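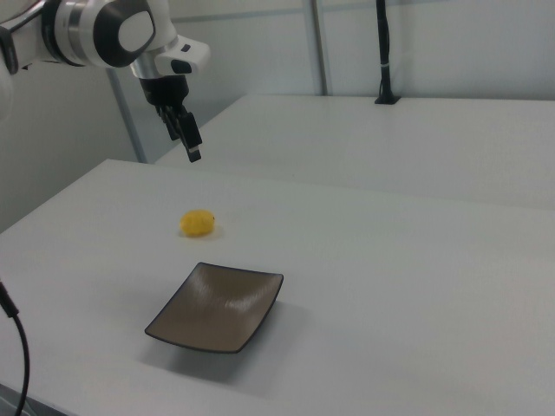 Do I still need a customs declaration if I'm only posting small parcels abroad? Mostly you do, and the value of what's inside decides how long the form is, not whether you can skip it.

I get asked this a lot at craft fairs, so I thought I'd write down how it has gone for me. I sell printed cloth from a back bedroom in Talledby, mostly tea towels and cushion covers, and a fair bit of it goes overseas. I'm not an adviser and the rules change, so check the current ones before you send anything.

When I started I wrote "gifts" on everything. I didn't mean to cheat anyone, I just thought a nicely wrapped parcel was a gift. If somebody has paid you for it, it's a sale and has to be declared as one. A parcel of mine sat in a depot for 32 days over that word and then came back with a sticker on it and one corner crushed. The customer had her refund by then.

The next thing I got wrong was the commodity code. Every sort of goods has one, and mine depend on what the cloth is made of and whether it's for the kitchen or the sofa. I had been using the same code for the lot. Chatzigeorgiou, the shipping firm I use for larger orders, sent one batch back to me with a polite note asking what it really was. I spent an evening going through the tariff listings and ended up with three codes, which I keep on a card taped inside the cupboard door. Cotton kitchen linen is one, cushion covers are another, and the odd linen piece has its own.

Then there's origin. I print here but the cloth is woven abroad, and I'd assumed that printing it made it British. For a trade agreement it may or may not, depending on the goods and on which agreement you're reading. In my case the answer for the cushion covers was no, so I don't claim the lower rate on them. My buyers pay the duty and I say so on the order page. A few have grumbled. One shop cancelled.

The biggest order I've had was from Drirkley, a homeware shop that wanted 819 tea towels in time for its spring window. That was in February. I had never done a proper commercial invoice before, with the weights, the terms and who pays what. The terms matter more than I'd realised. I had quoted a price "delivered" without thinking, which on paper left me paying the import charges at the other end. They were good about it and we agreed to split the bill, but it took most of my profit on the job.

Since then I've quoted everything as collected from my door, and the buyer sorts out the rest. It has probably lost me some orders — I can't say how many — but I know what I'm earning on the ones I get.

I also pay for Lolside now, which fills in the forms from my order list. It saves typing. It doesn't check anything, so if the code is wrong in the list it'll be wrong on every label that comes off the printer. I found that out with a mistyped digit.

Someone wants a quote for up to 2000 cushion covers by the autumn, going to two different countries. I haven't replied yet. I need to look up the duty for the second one first, and find out whether my cloth supplier can put the country of weaving on the invoice, as the last few only gave the mill's office address.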